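Qui sommes-nous

Dakesari édite Privar, une application de suivi du sommeil et de l'humeur pour téléphone. Nous sommes installés au deuxième étage d'un ancien immeuble de bureaux, au-dessus d'une auto-école, et nous travaillons dans ce domaine depuis la première version de l'application, sortie un mois d'août avec un seul écran et un bouton pour noter sa nuit.

Notre métier

Privar enregistre les heures de coucher et de lever, les réveils nocturnes signalés par l'utilisateur et une note d'humeur, matin et soir. Si l'utilisateur l'autorise, l'application lit aussi les mouvements du téléphone posé sur la table de nuit ou le matelas. Elle en tire une courbe, puis un résumé hebdomadaire qu'on peut garder pour soi ou imprimer avant une consultation.

L'application ne pose pas de diagnostic. Elle ne remplace ni un médecin ni un psychologue, et nous le rappelons à l'ouverture du compte. Une personne qui dort mal depuis plusieurs semaines doit en parler à un professionnel de santé. Le résumé peut servir de point de départ à cet échange - plusieurs médecins généralistes nous ont demandé une version qui tienne sur une seule page, et elle existe maintenant dans le menu Exporter.

L'équipe

Nous sommes 6 salariés. Savvas Drakos dirige l'entreprise et s'occupe encore d'une partie du code, surtout du traitement des mouvements. Deux personnes développent les versions Android et iOS, une autre prend en charge le serveur et la sécurité. Le graphisme et les textes de l'application sont faits par la même personne. Le support est assuré en français et en anglais, du lundi au vendredi, par courrier électronique. Il n'y a pas de ligne téléphonique. 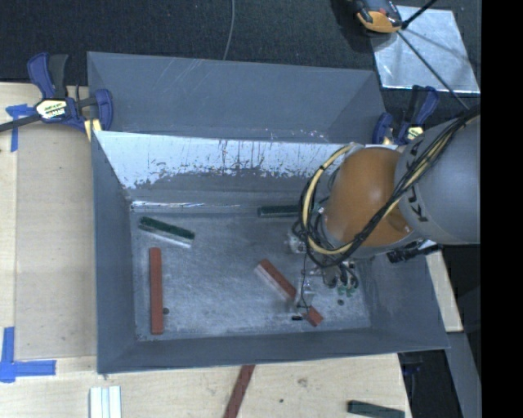
Bras robotisé au-dessus d'un bac métallique.

D'où vient Privar

Savvas Drakos travaillait auparavant chez Semeniuk, un bureau d'études où il écrivait des programmes de traitement du signal. Les horaires décalés lui avaient déréglé le sommeil, et il tenait un cahier pour s'y retrouver. Le cahier est devenu un tableur, puis une petite application distribuée à des collègues. Quand le nombre d'inscrits a dépassé ce qu'il pouvait gérer le soir, il a quitté son poste et fondé Dakesari.

Les débuts ont été lents. La première version vidait la batterie en une nuit sur certains téléphones, et il a fallu réécrire tout l'enregistrement. La deuxième confondait les mouvements du dormeur avec ceux du chat. Ce problème n'est pas entièrement réglé, mais on peut désormais marquer une nuit comme perturbée et la sortir des moyennes.

Les données

Les enregistrements de mouvement restent sur le téléphone et sont effacés après le calcul de la courbe. Les notes d'humeur et les horaires sont synchronisés uniquement si la sauvegarde est activée. Dans ce cas, ils sont chiffrés avant l'envoi. Nous ne vendons pas de données et l'application n'affiche pas de publicité. Un compte supprimé l'est aussi dans les sauvegardes, avec un délai de 2 semaines.

Privar est financé par les abonnements. La version gratuite conserve les 99 dernières nuits, la version payante n'a pas de limite et ajoute l'export. Les établissements d'enseignement et les services de santé au travail peuvent demander un tarif groupé.

Nos partenaires

Handness, un cabinet d'ergonomie, relit nos écrans avant chaque version importante. Leurs remarques ont conduit à l'affichage sombre par défaut après 21 heures et à des boutons plus grands pour la saisie de nuit. Nous travaillons aussi avec un groupe d'environ 137 utilisateurs qui reçoivent les nouvelles fonctions en avance et remplissent un court questionnaire. Les inscriptions à ce groupe se font depuis les réglages de l'application, rubrique Participer.

Nous contacter

Pour une question sur un compte ou un abonnement, utilisez le formulaire d'aide dans l'application : il joint automatiquement le numéro de version. Pour la presse, les partenariats et les candidatures, écrivez-nous par la page Contact. Nous accueillons un stagiaire par an, en développement mobile.

Page mise à jour le 2023-07-20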